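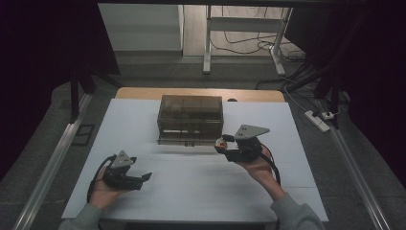 Phuthong Memorial is a family-owned funeral and cremation service with two locations, one in Prastlow and one in Torkano. We arrange burials, cremations and memorial gatherings, and we help families write and place obituaries. Small things left with us, such as a ring, a watch or a folded letter, are kept together until the family collects them. A lidded plastic box with dividers inside, like the smoky-brown one on the white tabletop, suits this well, and families are welcome to bring their own if they prefer.

Our history

The business was started by Wanpen Thepsuriya, who had worked for other funeral homes before opening her own in a former dry goods store on the main street in Prastlow. The first chapel seated 40. Services larger than that were held at the grange hall, and for several years most of them were. The chapel was enlarged when the building next door came up for sale, and the old store counter is still in use in the front office.

Nattawut Intarasuk joined as an apprentice and is now the managing director. He opened the Torkano office, which has an arrangement room, a small chapel and its own parking lot on the north side. Wanpen still meets with families in Prastlow, mostly in the mornings, and she looks after the obituary files.

What we do

We are on call at all hours. When a death occurs at home, in a hospital or in a care facility, one call to either office is enough to get things started. A director will ask a few questions, tell you when we expect to arrive and set a time to meet. You do not need to have made any decisions before that first meeting.

Families may choose a traditional service with burial, a graveside service, cremation with or without a service, or a memorial at a later date. Many people here have relatives who travel a long way, so we are used to holding cremated remains until everyone can be present – there is no charge for this.

We also handle death certificates, veterans' paperwork, cemetery arrangements and notices to newspapers. Most of the obituaries we send out are written at the table with the family. Bring dates, the spelling of names and the order of brothers and sisters if you have them. We read the finished notice back to you before it goes anywhere.

The Uka Room

The Uka Room in Prastlow is used for lunches and visiting after a service. It has a kitchen, a coat closet and a ramp from the side street. Families may bring in their own food or ask a church group to serve. The room may be booked for memorials even when another firm has handled the arrangements.

Records and obituary files

Our files hold 3213 notices, the earliest of them typed on index cards. Of these, 2074 have been copied to the computer and can be searched by last name. People tracing their family history may ask for a copy at the Prastlow office. Please allow a week for older notices.

Planning ahead

Prearrangement meetings are free and can be held at either office or at your home. At present 481 people have plans on file with us. A plan can be changed at any time, and it can be as short as a single page.

The Torkano office closes for one week in July, and calls during that week are answered in Prastlow.

Page last updated 2018-02-21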